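C'est quoi, une graduation ?

Moi, petit, je tournais tous les boutons de la maison sans jamais regarder les chiffres (pauvre grille-pain !). Pourtant ils sont bien utiles : ce sont des graduations, comme les traits de ta règle. Chaque chiffre est un repère, et tu peux retrouver le même réglage demain matin. 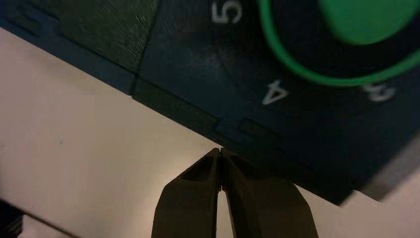 Un 3, un 4 et un 5 autour d'un cadran cerclé de vert.

Attention, le 4 d'un bouton ne veut pas dire 4 degrés ni 4 minutes ! Pour le savoir, il faut lire la notice. Sur un verre doseur, c'est plus simple : à 400, avec « ml » à côté, tu as 400 millilitres.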